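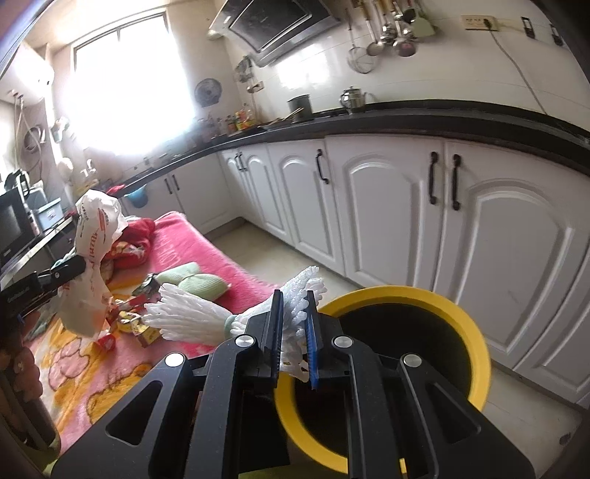
The Odton Municipal Library wishes to inform the bearer of card 458 that an item remains outstanding.

The item is a road atlas, blue cloth, lent from the Bralard branch in February to Lenuța Bogdan, for a period of three weeks. The loan was renewed once by telephone. A reminder was mailed, and then a second. Both came back to this office with the borrower's replies written on the reverse, and both replies have been placed in the record.

In the first, the borrower states that the atlas does not show Zulcombe. She was born in Zulcombe. She has looked for it on the correct page, on the pages on either side of it, and in the index, where the entries pass from Zorley to the end papers. She asks whether the Library holds a more complete edition.

The Library does not. The matter was referred to the Reference Desk, which consulted the county survey, the railroad timetables, and the register of closed post offices. The last of these lists a Zulcombe with 93 residents and one mailbox. No location is given.

In the second reply, the borrower states that she has now corrected the atlas. She has used ink. She has added the village, the road to it from Roman, the chapel, a pond that was dry in most summers, and the house of her aunt. She understands that marking Library property is a violation of the borrowing agreement, and she encloses 2 dollars.

Under Section 9 of the agreement, a borrower who damages an item shall pay the cost of its replacement. The Head of Circulation has reviewed the section with care. It defines damage as any change which makes an item less useful to the next reader. The Reference Desk was asked for its opinion and gave it in writing, in one line, and that line has also been placed in the record.

The bearer of card 458 is therefore advised as follows. The fine is waived. The sum of 2 dollars is returned with this letter. The atlas is to be brought to the Bralard branch during regular hours, where it will be moved from the lending shelves to the reference collection and may be viewed by any member of the public on request.

The Reference Desk asks, if it is not inconvenient, that the borrower first add the name of the pond.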